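Chapter 5: Choosing a Network for a Small Device

Before we get to antennas and data plans, I'd like you to spend a little while with a problem that sounds almost too simple. Suppose you have built a pocket-sized gadget that needs to send a short message now and then, and you have to decide how that message will travel. Most of my students reach straight for whatever their own phone uses (I did the same when I started out!), and most of them come back a week later to think again.

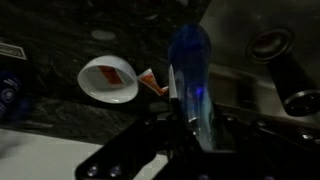
Figure 5.1. White cup on its side on a dark granite countertop.

Our running case is the Brikosow, a plain messaging handset made by Van Leeuwen for the town of Nerkandale and the farms beyond it. It stores 400 short messages, has a two-line display and does very little else. Pilar Medina led the radio work, and she kindly lent me her notebooks, which I have leaned on all through this chapter.

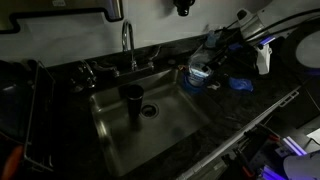
Range is the first thing we will look at, and it is the one people most often get wrong. A handset that works nicely on a hilltop may struggle indoors, where walls, pipes and furniture all have their say. Large pieces of metal matter especially. Think of a stainless steel sink with a black tumbler standing in it: a radio put down where that tumbler is would have steel beneath it and on every side, and only the open top would be free of it. Medina kept a page of such awkward spots, and you will meet several in the exercises.

Cost comes next - and here I must ask you to be patient, as there is some arithmetic. The first Brikosow trial ran in March and logged 3,138 messages over the Grorkura network, with 11 handsets taking part. We will work out what each message cost, first by hand and then with a small table you can reuse for your own designs.
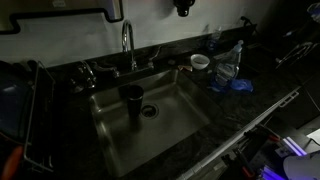
Figure 5.2. Kitchen sink with gooseneck faucet and black tumbler.

Battery life closes the chapter. Have your notes from Chapter 4 handy, especially the part on standby current, and we'll begin with range in Section 5.1.

Last updated: Mon 7 October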